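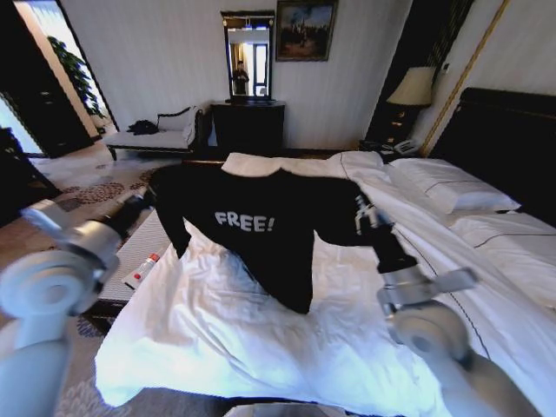
Last modified: Sep 14, 2025

Up at 5. Feast of the Cross and the first time in six years the procession has been allowed over the bridge, so of course the alarm on my phone was set for the wrong day and it was the dog next door that woke me. Coffee standing up. Notebook, two pens, the other notebook. Missed the early bus into Pleltine and got the 239, the slow one, that goes all the way around by the cement works.

Wrote most of the background on the bus, on my knee, can hardly read it now. The bridge was closed to walkers after the flood. The town said the railings weren't safe, then said they were safe but the road wasn't, then the file went to Drirnby where the district office sits and stayed there. Every September the parish walked to the near end, said the prayers facing the water, and walked back. Old people cried about it. The far side, Jirano, has the little chapel where the walk is supposed to end, and the Jirano families had to stand on their own bank and listen. You can hear singing across the river if the wind's right. Usually it isn't.

Then in July a letter. One page. Permitted, one lane, finished by noon, police car front and back.

Got off at Salazar Street, already full. Kids in white shirts, somebody's grandmother on a kitchen chair in the middle of the road with no plan to move. The brass band tuning in the pharmacy doorway for the shade. Met Fr. Wilfredo Lumanlan on the church steps trying to fix a microphone and eat a roll at the same time. He's been here four years so he has never done the crossing himself. Said he walked it alone on Friday night to see how long it takes with the weight. I asked what weight, he said he carried a sack of rice. Didn't know whether to write that down. Wrote it down.

The cross itself is smaller than visitors expect. Dark wood, silver at the ends, carried flat on a litter until the bridge and then stood upright. There's a date cut in the base, 1664, and a long argument about whether that's the year it was made or the year it came here. The parish book says one thing, the schoolteacher's pamphlet says another. I've been told off by both sides in past years so today I'm writing "dated 1664" and leaving it there.

Started 40 minutes late. Police not happy. Noon is noon, one of them kept saying.

Walked near the back at first, then cut up through the market to get ahead. Stopped by the mosque gate, where the men had put a table out with water and paper cups same as they did before the flood. The imam wasn't there, traveling, his son did the pouring. Procession stopped, Fr. Lumanlan drank, the son drank, band played something much too fast, on we went. Two minutes maybe. In the old days there was a speech with this and I didn't miss it.

Talked to Jocelyn Enriquez while walking. She was born in Jirano, married over on this side, and her mother is still in the house by the chapel. For six years they've gone around by the highway after the prayers for lunch, in a car, like any other Sunday. "It's not the same coming to your mother's house by car," she said. I asked her why and she looked at me like I was simple. Good quote though. Use high up.

Then the bridge. I'm not going to get this right in the piece so I'll put it here. They stood the cross up, which took three tries, and the band stopped and you could hear everyone's shoes. That's all, just shoes on the metal plates. And the Jirano people at the other end had started their verse of the hymn and ours were still on the verse before, so for the whole length of the bridge it was two verses at once and neither side would give in. It came together past the middle somewhere. I'd stopped writing by then.

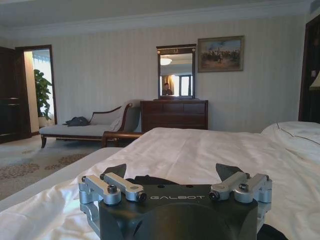
Why does the procession end in Jirano and not at the parish church?
The chapel there is where the cross was kept before the parish church was built, and the feast is treated as a visit back to its first home.

(Putting that in a box at the side. The desk always asks and I always have to look it up.)

Chapel is tiny, most people stayed in the yard. Mass outside under a tarp. Fr. L's sermon was short, mostly about waiting, some about railings. He thanked the district by name and got a laugh he maybe didn't want. Parish had ordered 200 candles and they were gone before the creed, people snapping them in half to share. Wax all over my sleeve.

We did not finish by noon. The policeman who'd been saying noon is noon was eating a rice cake by the wall at quarter past so I think that was settled.

Enriquez waved me in to her mother's for lunch. Shouldn't have, deadline, went anyway. Her mother is very deaf and very cheerful and had cooked since Thursday. She wanted to know which paper. Told her. She said she thought that one had closed. Well.

A cousin at the table, didn't get his name (GET NAME, ask Jocelyn), says the permit is for this year only. He'd heard it from someone in the Drirnby office. If that's true it's the real story and it's not in anything I've written. Rang the district, Sunday, no answer obviously. Rang Fr. L., he said the letter says "on this occasion" and he'd chosen to read that in a hopeful way. Asked if I could print that. Long pause. Yes.

So now it's 5 pm and I'm back on the bus home with 970 words and room for about half. Things to cut: the argument over the date, the tuning up in the pharmacy, probbaly the rice sack. Want to keep the rice sack. The desk wants the permit line in the first paragraph, I want the shoes.

Later. Filed 8:10. They kept the shoes, moved to the end. Cut the mosque table down to one sentence, which annoys me, it'll read like an afterthought. I'll ask for it back on the web version. Rice sack gone.

To do tomorow: district office at 9, ask to see the actual wording. Cousin's name. Send Jocelyn a copy for her mother – paper one, not the link. Get wax off jacket, somebody said brown paper and an iron. Feet terrible. Bed.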